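Forkomis workshop, notebook of the tools table
December, morning, started 9.30

The small trowels are back from the allotment and I want to have them in order before the cold frames take all the space. I laid them with the blades to the back wall and the handles to the front, because in this way I can read the handle ends without picking up every piece. The white tray stays to the left of them, beside the red pencil cup. Whatever has been looked at goes in the tray. The purple ones with the pink handles stand out from the green, so they are easy to follow in the list. 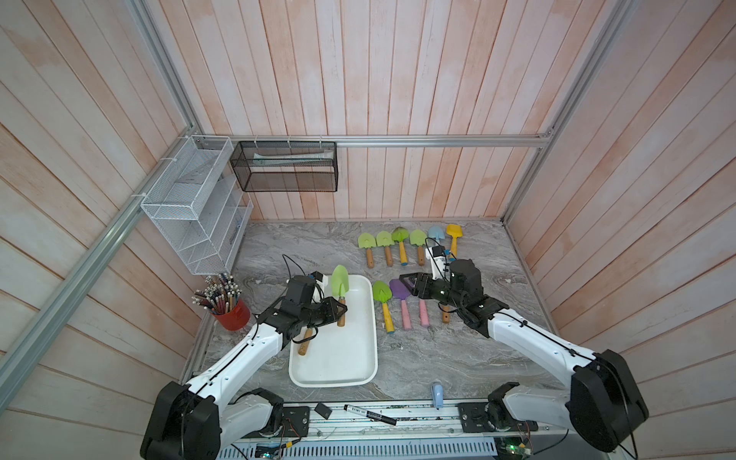 Handles

The lime-green ones have mostly wooden handles, and the wood is what I worry about. After last season I wrote that the joint between head and wood becomes weak if the trowel stands in the wet bucket over night. I have now a small test for it: hold the head, turn the handle gently, listen. If it clicks, it gets a drop of Gilline in the joint and must rest until next day.

The coloured handles do not need this. They are only dirty at the end cap, where the soil goes in the gap. An old toothbrush and warm water with a little soap is enough. I tried also the Prolevent spray, but it left a grey film on the pink plastic at home and I will not use it here.

I keep the same order in both rows, also when I come back after lunch. The yellow one ends the back row, with the light blue beside it. It is slower to lay them out than to throw them in a box, but last year I cleaned the same pieces again and again and forgot others.
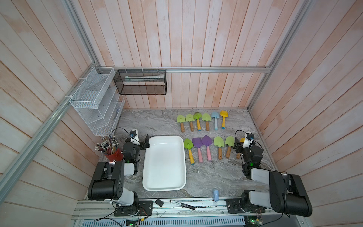
Esben Hafstein would prefer to sort by blade and not by handle, as the children ask for "the pointed one" or "the long one" and never for the wooden one. He also thinks that a narrow scoop is better for filling pots and a broad flat one for levelling, and the labels on the shelf should tell this.

I agree about the labels. For the cleaning I stay with the handles, but when they go to the shelf we can do it his way. I wrote the labels in pencil for now.

One thing to decide is the spatula. The purple head with the pale pink handle went in together with the trowels, and for mixing seed compost it is quite good, it takes everything from the corners of the bowl. But it should have a mark so it does not travel to the kitchen.
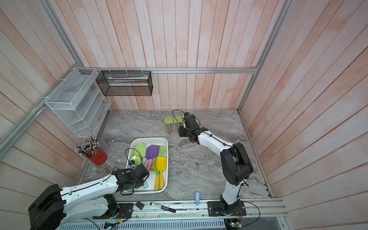 Notebook 3, p. 5

Continued after coffee. The tray is fine for carrying but not for storage, the heads press on each other and the long handles slide under. I asked Türkmen for the price of a shallow box with dividers, article 603 in their list. If it is too deep we cannot close the drawer, so I must measure the drawer first.

The yellow scoop with the metal ring between head and wood I looked at separately. A ring like this should sit tight, and I will do the turning test on it as well. The yellow trowel with the blue cap has dark specks on the handle. I will try the toothbrush, then baking soda if they stay.
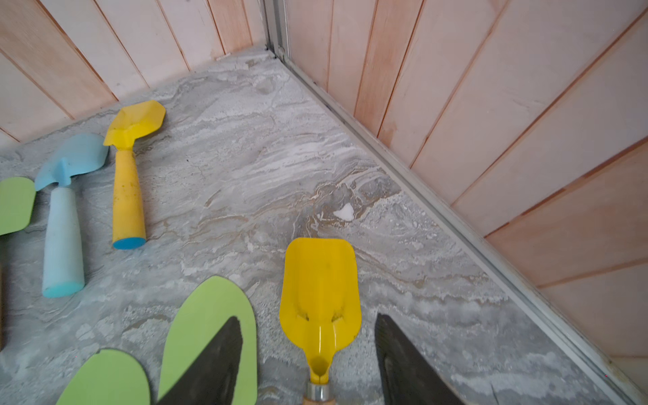
If the baking soda does nothing either I leave it, specks do not disturb the digging. More important is to dry everything lying flat on a towel, about three hours, and not near the heater, the wood can crack there. I will put linseed oil on the wooden handles only when they are dry, very thin, and wipe off the rest.

Still open: measure the drawer, answer from Türkmen, new toothbrush, ask Esben for his names of the blades before I write the labels in ink.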